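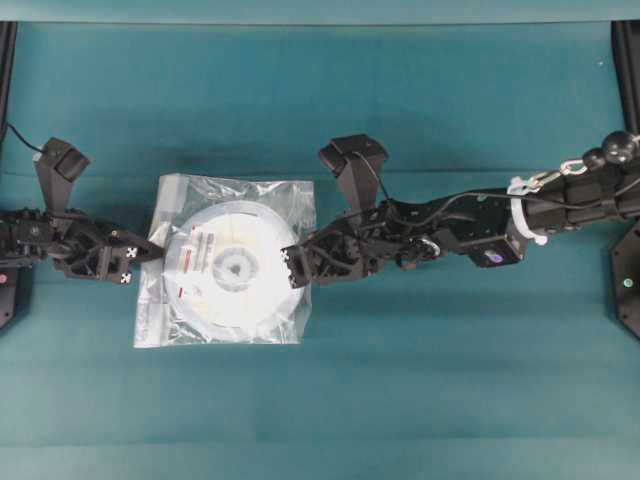

A gripper on either side of the bag, and a camera on each wrist.

Two-armed Kinitz kit goes on sale in December

I've had my eye on the Kinitz for a while, so when Firnero rang to say the two-armed bench kit finally goes on sale in December, and did I fancy a morning with one, I was out of the door before I'd finished my toast.

If you missed the earlier news, the Kinitz is a pair of small arms you put on your own table and teach by moving a second, lighter pair by hand. You do the job, the arms copy you, and after enough goes you let the software have a try without you. Firnero wants to sell it to small workshops and college departments, the sort of places that would never get a full-size factory arm through the door (or past the person who signs things off).

The job they'd picked for me was handling a bagged reel, or at any rate a big white disc with a hub in the middle, sealed in clear plastic. It sounds dull. It is horribly hard! The bag is all wrinkles and shine, the disc fills most of it, and you have to bring the two grippers in from opposite sides at the same height or the whole thing skates off across the cloth. My first few tries were a shambles. By mid-morning I could get both sets of fingertips up to the edges of the bag without shoving it, and I was far too pleased with myself.

Glenys Rutherford, who runs training at Firnero, told me bags are what customers ask for most. "Everybody sends us a video of a nice solid box," she said, "and then you visit and everything they own is in plastic." She had recorded 159 goes at the same job before I arrived and reckoned 251 was where she'd stop and train on the lot. Mine, she said kindly, would go in a separate folder.

What did I like? The wrist cameras, mainly. They sit up above the grippers and the view on the laptop was much clearer than I'd expected, even with all that glare off the plastic. The small cross marks on the fingertips also gave my eye something to follow. I was less keen on the hand controls, which are stiff at the wrist and left me with a sore thumb, and the set-up guide still reads like notes one engineer left for another. Glenys says a new one is being written.

The kit comes with both arms, the stands, the hand controls and 96 days of phone support. There's no price yet, and I did ask twice. Seltico will handle orders for schools and colleges, and everyone else buys from Firnero direct. The order list opens on a Friday at nine in the morning, with 19 kits in the first batch, and I'm hoping to get one on loan for a proper long test.

Filed under: Robots & Kit > First Goes

More in this section
Wihongi drops the price of its desktop gripper
Seltico adds repair cover for college workshops
Readers' benches: your small-space set-ups
Which hand controls are kindest to your thumbs?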